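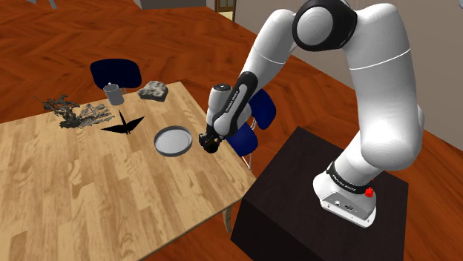 Parkstead opens its automation building to outside visitors each September, and this year the part of the tour I had come for was the simulated cell. It is one arm on one pedestal beside one table, and it exists as a model that the group keeps in step with the physical installation down the corridor. Clive Nuttall, who maintains both, gave us most of an afternoon on how the model is set up and what goes wrong with it.

The layout is simple. The pedestal is a dark box, and the arm's base is bolted to its top face in the model's definition file as a fixed joint. The table is a separate body butted up close to the pedestal, so the near edge of the tabletop falls well inside the reach of the arm. The working side of the table is kept clear of chairs. The two chairs are placed at the far end and along the right side, and both are collision bodies in their own right. Nuttall said the second chair has caused more planner failures than anything on the tabletop, as the forearm passes over it whenever the gripper works near that edge.

The room itself comes from a library called Aniseo, which supplies floors, walls and furniture with the physical properties already filled in. The herringbone floor has no effect on the arm. It does affect the cameras, being glossy, and the group leaves it in for that reason. A plain gray floor is available and is used only for timing runs.

Tabletop objects are loaded from a list. The current one includes a round gray dish, a mug, a rock, a flat black bird shape and two tangled, branch-like pieces. The tangles are the expensive items. Each one is broken into convex parts before it can be used for contact, and the first version of the dark one came out of that step with nearly 2000 of them. The simulation slowed until it was useless. Nuttall reworked the mesh by hand, merging the spikes where the gripper fingers could not get between them anyway.

The dish has the opposite problem. It is shallow, with a raised rim, and its collision shape was originally a solid disk. The fingers would close on nothing visible and the dish would lift. It now has a ring for the rim and a thin plate for the floor, and the gripper has to come down over the rim to get hold of it.

Most of the session was on upkeep. The routine is run every 8 weeks, or after any work on the real arm, and takes Nuttall a morning. He went through it in order:

Check the base transform against the survey of the real pedestal. A shift of 2 mm is enough to redo it.

Load the joint zero offsets from the controller export and compare them with the model file.

Drive each joint to its soft limits, one at a time, with the table and chairs loaded.

Bring the gripper down beside the dish and read the height of the fingertips above the tabletop.

Drop every object from 3 cm and let it settle. Anything that jitters or sinks goes back for mesh work.

We watched the fourth step. The gripper stopped just above the table and the height came up in a side window run by Tesorach, the logging package they use. The value was inside tolerance. On the previous check it had been out, and the fault was traced to the gripper: new fingertips had been fitted on the real arm and the model still had the old length. The correction was a single number in one file, but finding it had taken two days.

I asked about the emergency stop. There is a small red button at the corner of the base housing in the model, and it is geometry only. Stops in simulation are issued from the console. One visitor thought the button should be wired up so that operators could train on it, and Nuttall said the request was on the list, below the friction work.

Friction is the weak point at present. The tabletop has one value across its whole surface. The mug slides too easily when pushed by the handle, and the flat bird shape hardly slides at all. Cárdenas, the contractor that built the first contact model, is due to deliver a per-object table before winter. Until then, pushing tasks are tested on the real arm – slower, but the results can be used.

Practical points for anyone going next year. The tour starts at 2 and the cell comes last, so the group has thinned out by then and there is time for questions. Sit on the left of the room, where the logging window is readable. The handout covers the building only; the check procedure is not in it, and I copied mine from the screen.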